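The bathroom saga, part one

So we bought the place in Estham, and the first thing anyone says when they walk in is "oh, you'll be doing the bathroom then". Yes. We will be doing the bathroom.
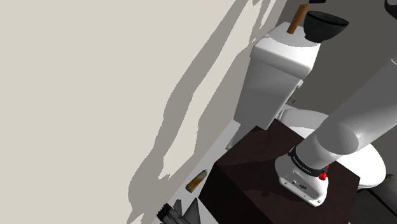

The toilet corner in the 3D mock-up, beige wall and all.

I should back up a bit for anyone who hasn't been getting the rambling phone updates. Remedios and I got the keys in March last year, and we swore we'd live in the house for a good while before touching anything. Everybody tells you to do that. Corrado (my brother-in-law, has renovated three houses and has opinions on all of them) said a full year, minimum, so you know where the light comes in and which tap annoys you the most. We lasted until the second week of winter, when I stepped out of the shower onto lino so cold I yelled and woke the dog.

We still didn't start though! What we did was talk about it. For months. I now know more about grout than I ever wanted to, and I have a favourite colour of it, and I'm a bit embarrassed about that.

The big argument has been the bath. The existing one is short and very deep and the sort of pink my nan would have called "salmon". Remedios wants it gone and a walk-in shower in its place. I want a bath. I'm a bath person, I read in there, I've dropped at least four library books in there over the years (sorry, Estham Library, I did pay for them). We don't have kids, the dog gets hosed down in the yard, and she quite reasonably pointed out that I have had maybe six baths since we moved in. My answer to that was that it's a horrible bath. Give me a nice one and see what happens.

We took it to Agata next door, who is the closest thing our street has to a judge. She listened to both sides over a cup of tea and asked how wide the room was. Neither of us knew. Off we went with the tape measure, and the long wall came out at 276 centimetres, which sounds huge until you start subtracting things. The other wall is 251 at the window end and a smidge less at the door end, so the room isn't square, and apparently in a house this age it would be weird if it was. Agata says hers is worse.

Anyway, a bath with a shower over it fits. A separate bath and shower also fits, if you're happy to dry yourself in the hallway. We're going with the shower over the bath and a glass screen, and I'd like it noted that I was gracious about winning.

Then came quotes. I rang five plumbers and two rang back. One of them, Margus Ramanauskas, turned up when he said he would, took his boots off at the door without being asked, and spent most of an hour with his head in the vanity cupboard going "hmm". I liked him straight away. His news wasn't great. The pipe behind the basin has been patched by somebody with more enthusiasm than skill, and he'd want to replace the whole run while the wall's open. He reckons $800 on top for that, and I said fine before Remedios could kick me. I've watched enough renovation telly to know what happens to people who say "we'll leave that for later".

Tiles! We've been to every tile shop between here and the coast. Morelli was the best of them, a long skinny showroom with a cranky cockatoo out the back and a fella who let us take home as many samples as we could carry. We had them lined up along the skirting board for a fortnight and kept swapping them about. The front-runner was a gorgeous green one called Gramemberg (no idea, I assume it's a place) until we worked out what it would cost to do the floor as well. So now it's green in the shower only and something plain and sensible everywhere else. There's a minimum order, and we may have to take up to 400 of the little ones, so if anybody local wants to tile a very small splashback, sing out.

I've also learned that you can't just pick a tap. You pick a tap and then it's the wrong height for the basin, so you pick another basin, and that one needs a different vanity, and by then it's eleven at night and you're reading reviews of soap dishes. I've banned myself from looking at anything with a spout after dinner.

The paint is the one thing we both agreed on in about a minute. A soft warm white for the ceiling and no feature wall. I had a feature wall in my last flat, a sort of aubergine, and I painted over it five times before we sold and it still came up purple in the mornings.

Where are we up to now? Margus starts in March if the bath comes in on time. We'll be without a bathroom for a couple of weeks, and my friend Covadonga has very kindly offered us her shower, along with a list of what time everybody in her house uses it. It's colour-coded. We've been given 6.10 am.

If you've done a bathroom yourself and there's something you wish you'd put in, please leave me a comment. So far I've got a power point inside the cabinet, a niche that's tall enough for the big shampoo, and heated towel rails – Mum is very firm on the towel rails. Keen to hear about underfloor heating too, especially from anyone who's seen the power bill afterwards.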